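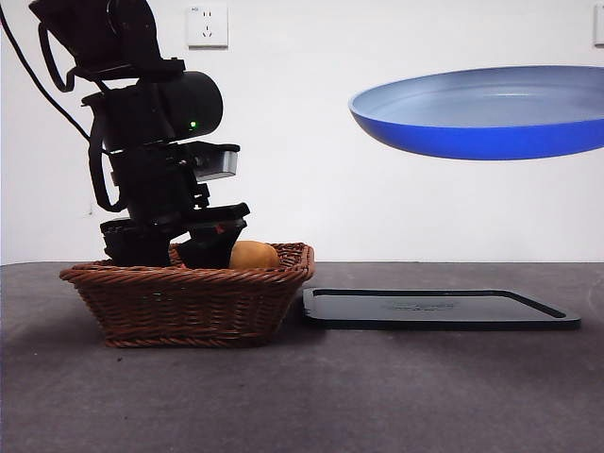

*Woven basket and dark tray on the tabletop.*

**Storage of shared kitchen items, Idville residents' board**

**Plondby_Office** · Aug 7, 2026

Residents are reminded that the shared kitchen at Idville has 2 open shelves for common use. Following the June inspection, it is proposed that small items be kept in woven baskets and that trays be stored flat beneath them. Comments are invited before the house rules are amended.

**prostska_east**

The proposal is supported in part. Baskets are suitable for napkins, tea towels and dry packets. They should not be used for onions or potatoes, as soil collects in the weave and is difficult to remove.

**yagi48**

I must disagree with the previous contributor. Potatoes keep well in a woven basket provided that it is lined with paper and emptied regularly. Closed plastic tubs were used at Prostska for 2 winters and the contents sprouted.

**prostska_east**

The tubs were placed beside the boiler pipe, and this was recorded at the time. The container was not at fault.

**Plondby_Office**

Both points are noted. Could members please confirm the preferred size? The shelves are 600 mm wide and the supplier's larger basket measures 48 cm across.

**lower_landing**

One large basket per shelf would leave no proper room for the bread bins. I would ask that the smaller size be ordered. I would also ask that pans remain on their hooks, as stacking has scratched several of them.

**yagi48**

Agreed as to the pans. I maintain my position on potatoes.

**Plondby_Office**

The smaller size will be ordered. Vegetables may be kept in lined baskets on the lower shelf only, and the lining is to be changed by whoever empties the basket. Objections should be posted in this thread.

**prostska_east**

My objection to the lower shelf stands. It is next to the mop cupboard.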